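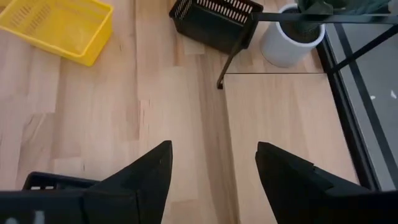

Thread: Bottom watering vs. top watering in plastic pots

trallico_fern wrote:
I moved six pothos cuttings to bottom watering in October. Tray depth is 2 cm, soak time 20 minutes, then drain. Mix is Grondholm potting soil cut with perlite. Two of the six now have a white crust on the soil surface. Is this salt, and is the method the cause?

bresik wrote:
Salt. Water wicks up, evaporates at the surface and leaves the minerals behind. Flush from the top once a month with plain water, three times the pot volume, and let it run out the bottom.

J. Tokarz wrote:
Disagree on the schedule. Monthly is too often if the tap water is soft. I measured mine at 104 ppm and I flush twice a year. No crust. What is your fertilizer rate?

trallico_fern wrote:
Half the label rate, every second soak. I haven't tested the tap.

bresik wrote:
104 is not typical. Most people posting here are well above that -- a fixed schedule is safer than guessing.

J. Tokarz wrote:
A meter is cheap. Test first, then pick a schedule. Also, the mix matters more than either of you is allowing. Peat that has dried out will not wick evenly, and the top half of the pot stays dry while the bottom sits wet. Weigh the pot before and after soaking.
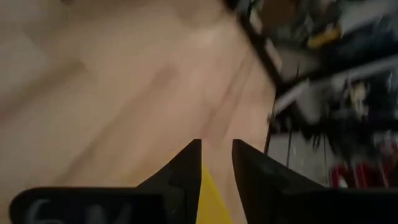
Surface this morning, yellow at the center

appiah_grows wrote:
Weighing works. I mark the dry weight on tape on each pot. If the gain after 20 minutes is small, leave it another 10 and weigh again.

bresik wrote:
Fine for six pots. I'm not weighing a whole shelf. Lift them by hand, you learn the difference in a week.

trallico_fern wrote:
Flushed the two crusted ones and scraped off the top layer. Will get a meter and post the reading Monday. Should I stop feeding until then?

J. Tokarz wrote:
Yes. Plain water only. And don't reuse what is left in the tray -- it goes back in more concentrated than it came out.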